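Poneo teal-handle cutlery set: one year at our table

17/11/2024 | by Đức Phí
Filed under: Kitchen & Table, Long-term reviews 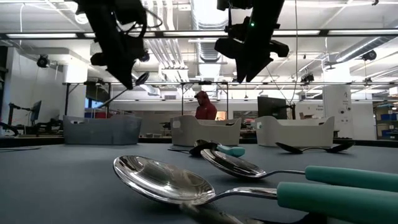 Why I changed my old set

My old spoons came from three different apartments, and no two had the same weight. Last December I ordered the Poneo set from Atport for 127 dollars. The same set was 167 at Flaltton, with a gift box I did not need.

In the hand

The handles are thick and round. My mother has pain in her fingers, and she can hold the soup spoon without closing her hand fully. For me the teaspoon is a little too fat. When I stir coffee in a small cup, the handle wants to fall to the side and take the cup with it. The forks are the best part of the set - good length, and the points are not too sharp for children.

Washing

We run the dishwasher every night. The color is still strong, only one knife has become a bit pale near the end. On two forks there is a thin line where the handle meets the metal, and food can stay inside it. I clean this line with an old toothbrush. The instructions say to keep the water under 50 degrees Celsius, but our machine has no such program, so I use the normal one.

What I do not like

The knives are weak. They cut an omelet, but with pork chops we go back to the old knives from Hồ, which are ugly and very sharp. Also the set does not fit in a normal drawer tray, because the handles are so wide. I had to buy a bigger tray, and it took me two visits to the store to find one.

Would I buy it again? Yes, at 127. At 167 I would look first for a set with better knives.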